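Search this site Search Go

Kitchen and front of house help wanted — Clarnivow Tea Room

Posted January 4, 2021

We are looking for 2 people to join us at Clarnivow when we open the bigger room in May. One mostly kitchen, one mostly front, but you'll both end up doing a bit of each. Small place. Busy at weekends, quiet on wet mornings, then a coach turns up.

What the job is

Taking orders, making teas and coffees, plating cakes, clearing, washing up. Lots of washing up. Soup and toasties at lunch, nothing fancier than that. Baking is done before we open, so the kitchen person needs to be alright with early starts. Front person can come in later and stays to cash up.

Hours are 36 a week for the kitchen job. Front job is part time to begin with, more in summer if you want them. Every other Sunday off. Rota goes up a fortnight ahead and we try very hard not to mess with it.

We don't use matching china and never have. Bit of everything, all colours, regulars have their favourites and they will tell you. 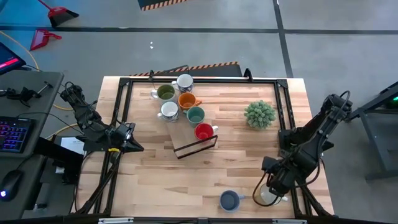
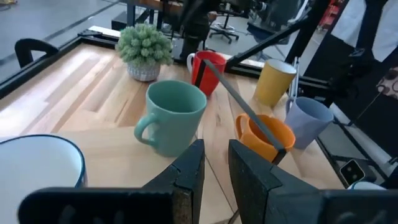

Mugs in mixed colours, on the pale wood table

Who we want

Someone who turns up. Experience nice but we will train you — food hygeine certificate we pay for. You should be ok on your feet all day and ok talking to strangers before nine in the morning. Able to lift a full crate of milk. Sums in your head helpful as the till is old and sulks.

If you have baked for a living please say so, even if it was years ago. Same if you've worked with El Idrissi flatbreads or anything like them, we take a delivery from El Idrissi twice a week and want to do more with it at lunch.

Pay and the rest

Above minimum wage, paid weekly. Tips shared equally between whoever is on, kitchen included. Meal on shift. Aprons provided, shoes are your own, must be closed toe. No parking at the back so think about how you'll get here, the 6 bus stops by the bank and runs till early evening.

One month trial both ways. If you hate it, say so and no hard feelings.

How to apply

Short letter or email, no need for a long CV. Tell us wich job, what days you can't do, and the last place you worked. Put it through the door at Clarnivow or send by the Wunitix jobs page, either is fine. Please dont ring during lunch.

Interviews will be a cup of tea and a chat, then a paid half shift if we both fancy it.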